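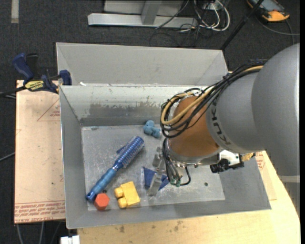 1. Status against the work plan

Work in this period covered sample collection, chain-of-custody records and the first round of athlete education. The education package is complete. Collection is on target. The records package is nine working days behind plan, for the reasons given in section 3.

2. Sample collection

The plan calls for 400 out-of-competition tests across the grant year. Half of these had been carried out by the end of November, in line with the schedule. Endurance events have received the largest share, as agreed in the risk assessment. Team sports remain below their planned share and will be raised in the next period.

Whereabouts filings improved after the reminder schedule was changed. Athletes now get one notice before the filing deadline and a second on the day itself. Late filings are concentrated in the junior pool, where many athletes still rely on a parent or coach to submit the form.

3. Chain-of-custody records

Paper forms are being replaced by Notum, the records system supplied by Janik. Collection officers enter the kit number, seal number and time of sealing on a tablet, and the laboratory confirms receipt in the same record. The trial at the Portela training center found two faults:

- Entries made without a network connection were stored with the time of upload, and the time of sealing was lost.
- A corrected seal number overwrote the first entry and left no trace of the change.

The first fault has been fixed and retested. The second is still open. Until it is closed, paper forms are filled in alongside the tablet record, and the paper form is the one that counts in any dispute. Janik has committed to a fix before the winter meets – no extra cost to the grant is expected.

4. Athlete education

Sessions were held at Portela and Skekside. Topics were supplements, medical exemptions and the right to have the B sample opened. The printed guide went out in a run of 2,000 copies, and 50 were held back for new entrants to the testing pool. Questions on cold medicines took up more time than planned, so a separate sheet on these is being drafted.

5. Budget

Spending is within the approved lines. Courier costs are higher than forecast because samples from Skekside now travel by road overnight. The difference has been met from the travel line, and no transfer request is needed.

6. Next period

- Close the open fault in Notum and end the use of duplicate paper forms.
- Raise the share of tests in team sports.
- Issue the cold medicine sheet.
- Start whereabouts training for junior coaches, first at Skekside, then at Portela.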